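Betreff: Re: [uebersetzen-frei] Was heißt bei euch "Ende der Woche"?

Hallo in die Runde,

ich antworte mal auf die Frage von gestern, die unten noch dranhängt, obwohl ich mir geschworen hatte, zum Thema Liefertermine bis Weihnachten nichts mehr zu schreiben. Der Schwur hat bis zum zweiten Kaffee gehalten.

"Ende der Woche" heißt bei mir: dann, wenn die Kundin wieder in ihr Postfach schaut. Das ist juristisch vermutlich angreifbar, hat sich aber über Jahre bewährt. Wer die Datei vor dem Wochenende wirklich noch lesen will, nennt eine Uhrzeit. Wer keine nennt, möchte vor allem das Gefühl haben, die Sache sei auf dem Weg, und dieses Gefühl kann ich auch mit einer kurzen Mail herstellen.

Schwieriger finde ich die Kalenderwochen. Drollico schickt seine Aufträge grundsätzlich mit "Lieferung KW 47", und ich habe bis heute nicht herausgefunden, ob damit der Anfang oder das Ende gemeint ist. Auf Nachfrage bekam ich einmal die Auskunft: "gern im Laufe der KW". Das war immerhin höflich. Beim nächsten Auftrag hatte ich entsprechend im Laufe der KW geliefert und eine Mahnung kassiert, weil das Layout am Vormittag des ersten Tages schon darauf gewartet hatte. Seitdem lese ich jede KW als "Wochenbeginn, neun Uhr, sonst Ärger" und schreibe das auch so in die Auftragsbestätigung. Widersprochen hat noch keiner. Ich fürchte allerdings, gelesen hat es auch keiner.

Mit Kunden in Übersee kommt dazu, dass die Woche dort am Sonntag losgeht und die Zählung im Januar anders anfängt. Ich hatte für Dadine mal eine Broschüre, bei der wir uns alle einig waren, dass KW 2 prima passt. Das Projekt ist am Ende gut ausgegangen, aber die Telefonate dazwischen hätte ich gern extra berechnet.

Und dann die Monatsangaben. "Im November" ist mein persönlicher Liebling, dicht gefolgt von "Mitte November" und dem unschlagbaren "noch im November, wenn es geht". Ein November ist auf dem Papier eine übersichtliche Sache, auch der für 2026: ein Raster mit sieben Spalten und fünf Zeilen, mehr ist es nicht. Man sollte meinen, auf einer so kleinen Fläche ließe sich ein Tag finden, auf den man mit dem Finger zeigen kann. Kunden zeigen lieber auf das ganze Blatt.

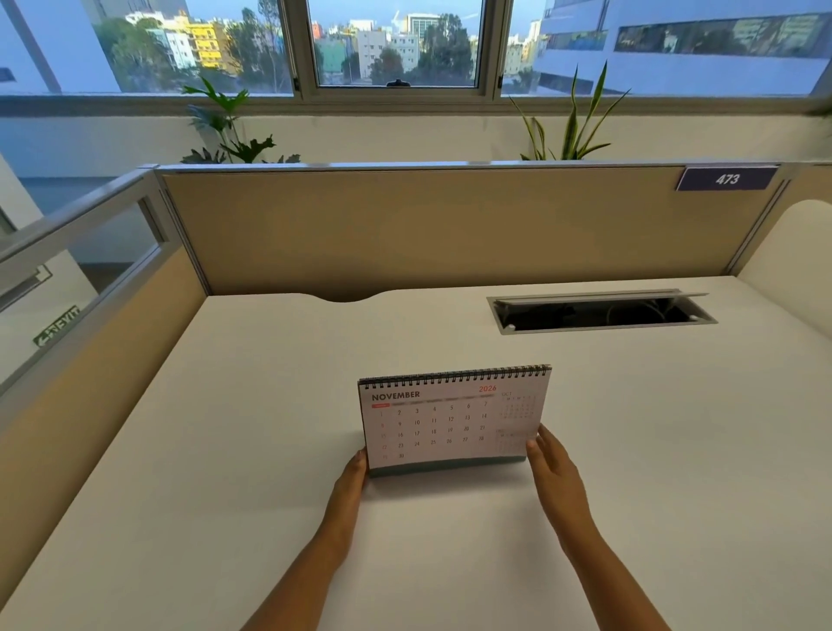 Einfach selbst ein Datum einsetzen und nicht groß fragen, wurde mir hier auf der Liste neulich dazu geraten, denn wer keinen Termin nennt, habe das Recht auf einen verwirkt. Und wenn sich jemand beschwert, sei das eben der Moment, in dem das eigentliche Verhandeln beginne.

Das klingt schneidig, und ich habe es probiert. Zweimal ging es gut. Beim dritten Mal schrieb mir die Projektleitung zurück, der von mir gewählte Tag sei ja wunderbar, man habe die Messe allerdings schon am Vortag. Von einer Messe war bis dahin nicht die Rede gewesen. Ich habe dann einen Abend mit den Eigenschaften von Dichtungsringen verbracht, was man mögen muss.

Was für mich inzwischen funktioniert, falls es jemandem hilft:

Ich schreibe Datum und Uhrzeit in die Betreffzeile des Angebots. In die Betreffzeile, ja. Im Text überliest man es, im Anhang sowieso, und in Bastska gibt es zwar ein Feld dafür, aber das zeigt je nach Ansicht entweder den Liefertermin oder den Tag, an dem der Auftrag angelegt wurde. Beides heißt dort "Datum". Ich habe das als Fehler gemeldet und erfahren, es handle sich um eine Funktion.

Ich nehme 50 Prozent Eilzuschlag, sobald ein Termin nachträglich vorverlegt wird, und zwar auf alles, was zu dem Zeitpunkt noch nicht übersetzt ist. Seit das im Angebot steht, sind erstaunlich viele Termine doch nicht so dringend. Den Satz dazu könnt ihr gern übernehmen, er lautet: "Bei Vorverlegung des Liefertermins wird der noch offene Teil als Eilauftrag berechnet." Schön ist er nicht, aber er passt in eine Zeile.

Und ich rechne das Lektorat mit ein. Das klingt selbstverständlich, bis man sieht, wie ich früher geplant habe. Bei Xavier (Softwareoberfläche, 1281 Segmente, davon gefühlt die Hälfte das Wort "Abbrechen") hatte ich vier Tage angesetzt und war nach vier Tagen auch brav fertig. Nur hatte die Zweitleserin da noch keine Zeile gesehen. Sie hatte sich die Arbeit für "Ende der Woche" notiert. Da haben wir dann festgestellt, dass auch zwei erwachsene Menschen aus derselben Branche darunter verschiedene Tage verstehen können, und zwar beide mit guten Gründen.

Zur eigentlichen Rechtsfrage, also wer haftet, wenn beide Seiten etwas anderes verstanden haben, kann ich wenig beitragen. In meinem einzigen Streitfall ging es um 74 Euro, und ich habe sie abgeschrieben, weil der Briefwechsel länger zu werden drohte als die Übersetzung. Vielleicht liest hier jemand mit, der das einmal bis zum Schluss durchgefochten hat. Mich würde dabei vor allem interessieren, ob eine unwidersprochene Auftragsbestätigung per Mail genügt oder ob man sich das tatsächlich gegenzeichnen lassen muss.

Noch eine Bitte am Rande: Wer auf diese Mail antwortet, lasse den Betreff bitte stehen. Der letzte Faden über Zahlungsziele läuft im Archiv unter "Apfelkuchenrezept", und ich suche ihn jedes Mal von Neuem.

Grüße aus dem Homeoffice, geliefert im Laufe der KW

----- Ursprüngliche Nachricht -----
Betreff: [uebersetzen-frei] Was heißt bei euch "Ende der Woche"?

Liebe Liste,

kurze Frage, vermutlich lange Antwort: Ich habe einen Auftrag mit Abgabe "Ende der Woche" angenommen und am Sonntagabend geliefert. Der Kunde sagt, das sei zu spät, bei ihnen ende die Woche freitags um zwölf. Im Angebot steht dazu nichts. Er möchte jetzt einen Nachlass. Gibt es da eine Regel, auf die man sich berufen kann? Und wie formuliert ihr das in euren Angeboten, ohne gleich wie eine Kanzlei zu klingen?

Danke und Grüße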